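Truditz - About Us

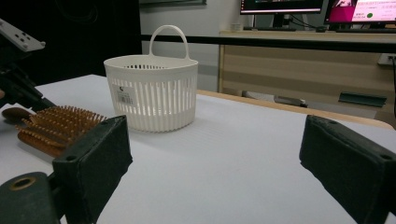 ABOUT US / BASKETS, BRUSHES & BATHROOM BITS

Reading time: 4 minutes

Small shop, small things. Baskets, brushes, combs, soap dishes, pegs, hooks, the stuff that lives by the sink or on top of the drawers. We sell it in the shop at Jikport and by post to everyone else.

We started with one table at the Saturday-style market down by the harbour. Mostly brushes then. People kept asking what to put them in, so we got baskets. Then people wanted something for the hair ties. You can guess the rest. The shop came later, two rooms and a cellar, and the cellar is full.

Current list stands at 1,507 lines. Too many probably. We have a clear out every November and then buy more.

What we like

Plain things that do the job. A basket you can carry with one hand, with slots in the sides so you can see if the comb is in there and so the air gets through. Off-white goes with most bathrooms. The little oval one with the arched handle is our best seller by a long way and people come back for a second for the other side of the basin. It takes a few rolled flannels, or nail things, or all the small bottles that fall over when you reach for the tap.

Brushes, wooden if we can get them. Reddish-brown ones with a wide paddle head and wooden pins, rounded at the tips, are what we use at home ourselves. Rows and rows of pins. Good on long hair, good on thick hair, a bit much for a toddler (ask us for the baby brush instead, it's soft).

Looking after a wooden brush

We get asked this more than anything so it may as well go here.

- Pull the hair out every few days. Comb through the pins, lift, bin it.
- Don't soak it. Damp cloth, tiny bit of soap, wipe the pins.
- Lay it pins down on a towel to dry overnight. Not on the radiator.
- Drop of oil on the handle if it starts to look dull. Rub it off again well.

Plastic baskets are easier. Warm water, washing up liquid, an old toothbrush for between the slats. The barcode label on the front comes off with a bit of cooking oil left on for ten minutes, then peel slowly from a corner. If it sits across several slats start at the side, it tears less.

Where it comes from

Most of our brushes come through Pakzad, a family wholesaler we have dealt with since the market table. Baskets and tubs come from Sodura. We go and look at everything before we order, pick it up, turn it over, run a brush through somebody's hair. If it snags it doesnt go on the shelf.

Delivery and sending back

Orders in before noon mostly go the same day. Everything goes in paper and card. We send brushes in their own sleeve so the pins don't get bent in the post. You have 27 days to send something back, brushes only if unused please, for obvious reasons. Spend 80 pounds and postage is on us.

Broken handle? Tell us, we'll sort it. A photo helps but isnt essential.

The shop

Top of the harbour steps, green door, bell that sticks so push hard. Pushchairs are fine, dogs fine. Parking is bad, use the one behind the church. We will gift wrap if you aren't in a rush, a filled basket makes a nice present, brush and soap and a flannel, ribbon round the handle. Pick what goes in it yourself or give us a budget and leave us to it.

Last year we sent out 2,895 parcels from that cellar. Thank you. Really. Back to packing.

Page last updated 30/10/2021

Comments (4)

hartsease: Got the oval basket for my mum, she keeps her rollers in it. Handle is stronger than it looks. Do you do a bigger one?

Truditz shop: Bigger one due in next month, same shape. We'll put it on the new in page.

plumduff62: The oil trick for the label worked, took two goes though. Was scraping at mine with a knife before I read this

mossy_kettle: can you use the wooden brush on wet hair or will it wreck it

Contact: by phone or in the shop, opening hours on the door | Copyright Truditz, Jikport | Back to top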